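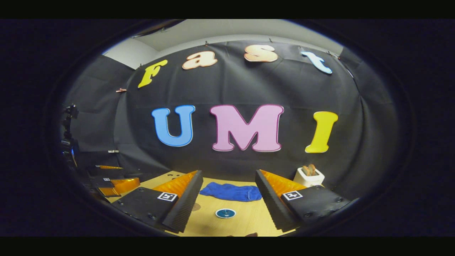 Unit 2: Display Lettering and the Printed Label

These notes accompany the Tuesday lecture and should be read before the seminar. Students who miss the lecture are expected to obtain the slides from Erick Lema at the Morkurcombe office.

## 2.1 Letters at a distance

Display lettering is made to be read from across a room or a street. The reader gives it very little time, and a short word in large characters will usually serve better than a full sentence. Spacing must be judged by eye. Equal gaps measured with a ruler seldom look equal, as a round letter beside a straight one appears to stand further away than it does.

Colour affects reading as well as mood. Pale letters on a dark ground tend to look larger than dark letters of the same size on a pale ground - an effect known to sign painters long before it was studied. Kaijage's course reader (page 37 onwards) treats the matter in full.
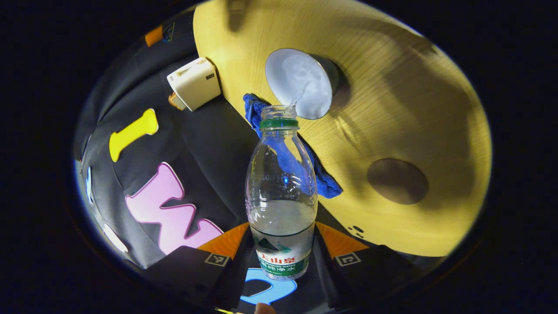 **2.2 Labels and packaging**

A label is read in the hand and must work on a curved surface. Only part of it faces the reader at any time, so the product name is normally kept narrow enough to be taken in at a single glance. Where two scripts are used, the designer must decide which leads. Setting both at the same height rarely gives them equal weight.

Small print is governed by rules on minimum size, which differ between countries. Students are not required to learn these, but should know that they exist.

## Coursework

Design a label for Uvton, a range of fruit cordials, in two scripts. Submit one flat drawing and a written note of no more than 100 words. Work is due at the end of November and will be marked by Archana Gautam and Elango Kurup. Requests for an extension should be made in writing to Sharon Mwaipopo before the deadline.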